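Hand knitting in Fernport

Hand knitting in Fernport is a domestic craft and former cottage trade of the coastal town of Fernport and the neighbouring parish of Dandgate. It is best known for close-fitting working jumpers and for the deep ribbed borders that local knitters call "welts". The trade declined after the arrival of machine-made knitwear, but the craft is still taught in the town.

History

Knitting was first carried on in Fernport as winter work in fishing households. Yarn was handed out by dealers, who collected the finished garments and paid by the piece. The largest of these dealers, the Baxter warehouse, kept a list of its outworkers, and the one surviving copy names 117 knitters, most of them living in the streets behind the harbour. Payment was often made partly in goods, a practice that caused repeated disputes.

The warehouse closed when cheaper frame-knitted goods reached the town by rail. Knitting for sale continued on a small scale in Dandgate, where two families supplied jumpers to order. Knitting for use at home was less affected, and patterns continued to pass between relatives, usually without being written down.

Construction

The traditional Fernport jumper is worked in the round from the lower welt to the armholes, after which the front and back are completed separately. Stitches for the sleeves are picked up at the shoulder and knitted downwards to the cuff. This allowed a worn cuff to be unravelled and knitted again without disturbing the rest of the garment.

Ribbing is formed by alternating knit and purl stitches in the same columns on every round. The usual local form is two knit, two purl, worked on finer needles than the body. Ribbed cuffs are found on knitwear of all kinds, including present-day garments in bright or pale colours that owe little else to the older style.

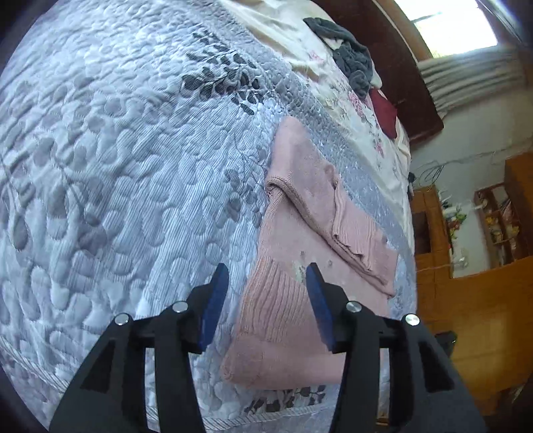

Care and storage

Woollen jumpers were washed in cool water and dried flat, as hanging a wet garment stretches the shoulders. Older households stored them folded, with the sleeves laid across the body, in chests lined with paper. Moth damage remains the chief threat to surviving pieces.

Study and revival

The first full account of the craft was compiled by Bronwyn Fairweather, who recorded 33 named stitch patterns from knitters in both places. Marama Pryor later argued that several of these were variants of a single pattern — a view now generally accepted. Classes are held in Fernport on Tuesday evenings, and a display of knitting takes place each June.

See also

Cottage industry
Frame knitting
Ribbing (knitting)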